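Kiltilport Storage Hall
Periodic Safety Inspection: Checklist and Comments

Site: Kiltilport, ground floor and mezzanine
Inspector: Consuelo Arrieta
Accompanied by: Telmo Montoya (site), Olaia Cordero (fire equipment)
Period: August
Previous report: 283

Ratings: OK = no action. C = comment, correct before next visit. D = defect, correct within 30 days. N/A = not applicable.

1. Access and exits

1.1 Main door opens fully and stays open on its hold. OK
1.2 North exit clear inside and outside. C
Pallets stacked outside the north exit leave the door room to open, but the path beyond it narrows at the drain cover. Move the stack to the marked bay.
1.3 Exit signs lit. D
The sign over the mezzanine stair does not light on test. The battery was replaced after the last report, so check the fitting and the charging circuit before ordering another.
1.4 Stair treads and nosings secure. OK
Fourth tread from the top has been refixed with longer screws. No movement under load.

2. Building fabric

2.1 Original masonry wall (1852) free of new cracking. OK
Tell-tales read and entered in the site log. No change from the last reading.
2.2 Roof drainage. C
Gutter on the east side holds leaf debris at the outlet. Staining on the inside face of the wall is old and dry to the touch.
2.3 Floor surface level and free of trip hazards. D
The joint between the old slab and the extension has lost its filler along the loading lane. A hand truck wheel drops into it. Temporary plate to be fitted the same day, permanent repair to follow.

3. Racking

3.1 Load notices displayed on each bay. C
Notice missing on the end bay of the Druvia aisle. Until it is replaced, keep the bay at its present load.
3.2 Uprights plumb, base plates bolted. OK
3.3 Beam locks in place. D
One lock missing at the second level, bay 5. Unload the level before fitting a new lock. Wire and cable ties are not accepted as a substitute.
3.4 Damage to uprights from vehicles. OK
Paint scrapes only, no dent measurable with the straightedge.

4. Bins and open containers

4.1 Rims and corners free of sharp edges. OK
4.2 Wall panels sound. C
Surface scratches and scuffing are accepted. Cracks, holes and lifted edges are not. Record the position of heavy wear so that the next inspector can compare it.
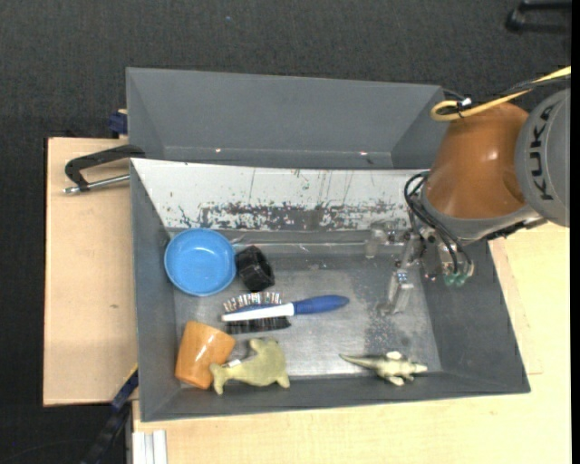

4.3 Bins stacked only where the maker's label permits. OK
4.4 Contents below the rim in all bins stored above shoulder height. C
Two bins on the mezzanine were overfilled. Corrected during the visit by Telmo Montoya. The comment stays open until the next inspection because the same point was raised in the previous report.

5. Electrical

5.1 Distribution board closed and labeled. OK
5.2 Residual current device trips on test button. OK
5.3 Extension leads. D
A lead runs under the rubber mat by the packing bench. Remove from service, inspect the jacket over its full length, and install a fixed outlet if power is needed at that point.

6. Fire equipment

6.1 Extinguishers in place, sealed and in date. C
The unit by the office is in date but its tag is unreadable. Olaia Cordero to reissue.
6.2 Hose reel runs out freely. OK
6.3 Call points unobstructed. OK
6.4 Alarm panel shows no faults. OK
Panel serviced by Getura. Service sheet kept in the door pocket.

7. Follow-up

Defects 1.3, 2.3, 3.3 and 5.3 are assigned to Telmo Montoya. Send a photograph and the completed work slip for each item to Begoña Cifuentes. Verbal confirmation does not close a defect. Comments may be closed at the next visit.

Item 2.2 needs a ladder and a second person. Arrange the time with Xuân Chu, who holds the roof access key.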